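FOR IMMEDIATE RELEASE

Tillberg students to show household chore project at August open evening

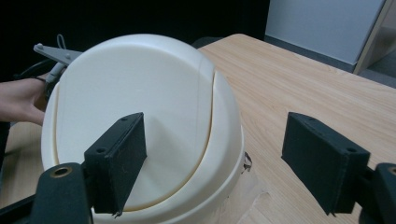
TILLBERG, August 6, 2018 — The Tillberg Robotics Club will open its workroom to the public later this month to show Griturer, a student project that teaches a two-arm robot to do small jobs around the house. Students record each job by hand first, using a pair of hand-held grippers, one per hand. Then the recordings go to the software team. Current job is the trash bin: a round cream-white one with a swing lid, set up on a wooden table so the students can get both grippers close to it. The black finger pads are screwed on and can be swapped when they wear out, and the edges are already fraying a bit.

The club has recorded 600 demonstrations so far this summer. Goal is to have enough for the Plustby Challenge, a regional student contest for home robots, where teams get three household tasks and a fixed time to finish them. Trash bin is one of the three. The other two are a drawer and a folded towel. Tillberg entered last year with a wheeled robot and did not make the second round.

"Swing lids are a pain," said Marites Fajardo, who teaches the summer class and coaches the contest team. "You push it, it comes back at you. The kids found that out in the first ten minutes. So now one hand holds the bin steady and the other does the lid, and they had to agree on that and all do it the same way, or the recordings are no good."

Agreeing took a while. Early recordings from the first week had to be thrown out, students were each doing the job their own way, some from the left, some from over the top. There is now a one-page sheet taped up by the door. Start position, which hand goes first, when to stop. New members read it before they pick anything up.

Griturer grew out of a 56-hour summer class. No experience needed to join, and most of the students came in without any. First half is building and wiring, second half is recording and checking. Checking is the part fewer people sign up for. Each recording gets watched by two students, and both have to pass it before it counts.

Oğuzhan Güneş, team captain for the second year, runs the checking table.

"I thought I would be writing code all summer and mostly I watch people open a trash can," Güneş said. "But you start seeing stuff. Somebody goes in too fast, somebody stops halfway and starts over. I can tell who recorded it without looking at the name."

The grippers were designed by last year's class and printed at the school. Mounting arms have brass threaded inserts so that parts can come off and go back on without stripping the plastic, a change the students made after the first set gave out. Plans for the current version will be posted on the club page once the parts list is cleaned up — Fajardo hopes before the end of August.

Workshop space, parts and a small travel fund for the contest come from Weerasinghe Tool & Supply, which has backed the club for 3 years. The company also lends the club a bench saw and lets students order at cost.

At the open evening visitors can try the grippers themselves, with a student standing by. Recordings made by visitors will not be used in the project. The robot will be set up in the next room and will attempt the bin task every half hour or so, the team is still working on it and makes no promises. Students will be on hand to anwser questions. Parents of incoming students can pick up sign-up forms for the fall class at the front table.

Admission is free. Children under ten need an adult with them. Parking behind the building, use the side entrance, the front doors are locked after office hours. Date and start time are on the club page and on the flyer at the Tillberg library.

Press are welcome to come by earlier while the students are recording. Please call ahead so that we can can find you a spot, the room is small. Interviews with students under 18 need a parent's okay, the club has the form.

About the Tillberg Robotics Club
The club is open to all Tillberg students from seventh grade up. Meets after school during the year and most mornings in summer. Membership is free, safety glasses are provided.

Media contact:
Marites Fajardo, Coach
Tillberg Robotics Club

###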